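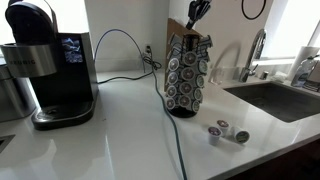
3.2 Standby electricity use of kitchen appliances

Figure 2. Counter in one of the kitchens in the Leltundale sample, with a Keurig coffee maker, a pod carousel and a sink.

Small kitchen appliances were metered in 48 of the 110 households recruited in Leltundale. Plug-in loggers were fitted by the second author during the first home visit and collected in September. Fixed appliances, such as ovens and rangehoods, were left out of this part of the study, as they could not be metered without an electrician.

An appliance was classed as being in standby when its draw stayed above zero and below the lowest value recorded in use. Where the two states overlapped, the household diary was used to settle the matter. This was mainly a problem for coffee makers with a heated tank, which draw power in short bursts between cups. A lit display was not taken as evidence of either state (Figure 2).

Diaries were returned by 91 households, including all of those with loggers. Entries were coded separately by Chiang and Mokgethi, and differences were settled by discussion. The coding labels follow Sotomayor, with one change: "left on" and "left plugged in" were treated as separate answers. Many respondents used the first term for both, and the wording of the diary was revised before the second round of visits in the neighbouring suburb of Olard.

Standby use was most uneven among coffee makers. Households that switched the appliance off at the wall after breakfast recorded no standby use on most days, while those that relied on an automatic shut-off showed a low but steady draw overnight. Kettles and toasters added very little in either group. Microwave ovens with a clock drew power at all hours, and the spread between households was small. Results by dwelling type are given in Section 3.3.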